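Town's dream register reaches 2,000 entries, most of them about teeth

The Lavus dream register, which has been collecting other people's nights since March of last year, took in its 2,000th entry this month. It concerned a man who boarded a ferry to sit an exam in Portuguese and found he had brought a leek instead of a pen. He woke before the results.

The register is run from the reading room on Mocanu Street. Residents write down what they dreamt, leave out anything likely to upset a neighbour, and post it through the door before nine in the morning, after which most dreams are held to have gone off.

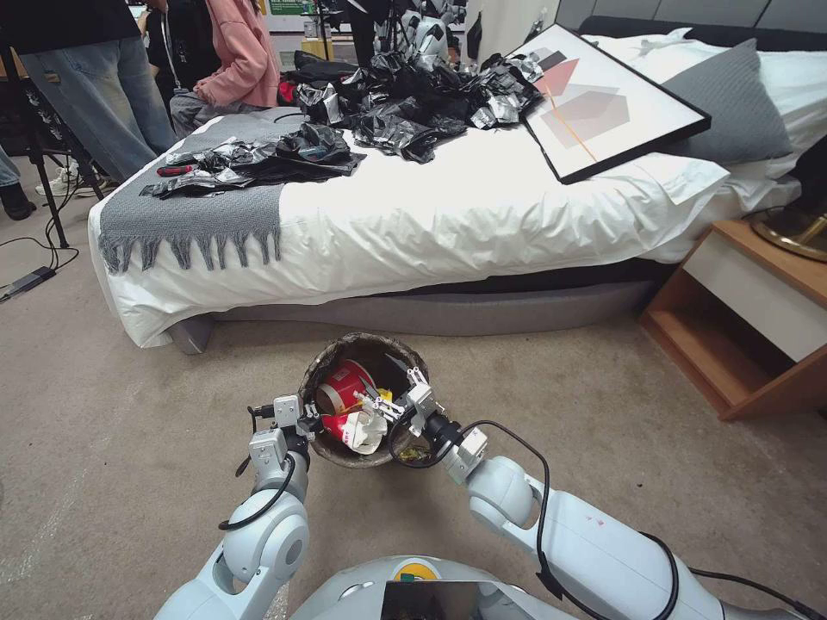 Natanael Lacerda thinks the nine o'clock rule is too generous. By the time he has found his glasses, he said, the good parts have left and he is making up the middle, and he suspects half the register was composed over toast. He has sent in 131 entries himself.

Teeth lead the table by a wide margin, followed by being late, being late without trousers, and a supermarket that is also somebody's old school. Flying has done poorly. The few who managed it report getting no higher than the bus shelter, and one was overtaken by a pigeon she knew from work. 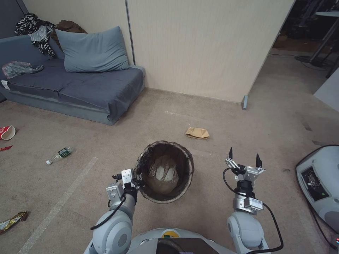
Can anyone send one in? Anyone living in Lavus or the villages up to Kandus can, as long as the dream was their own and fits on one side of paper.

The second condition has caused more bother than the first. An entry from Laseck ran to several sheets and included a seating plan for a wedding between two lighthouses. It was returned with a polite note asking for the main points, and came back longer.
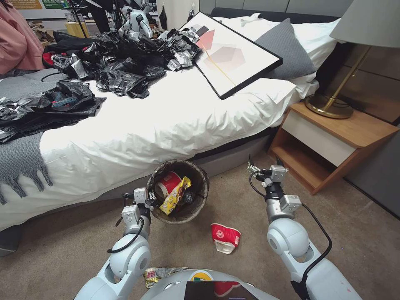 A printed selection is due out before winter, with names removed and the pigeon left in. The wedding will appear as an appendix. Anyone who recognises themselves in someone else's dream may ask for their part to be taken out, though so far the only request has been from a dentist, who would like a bigger one.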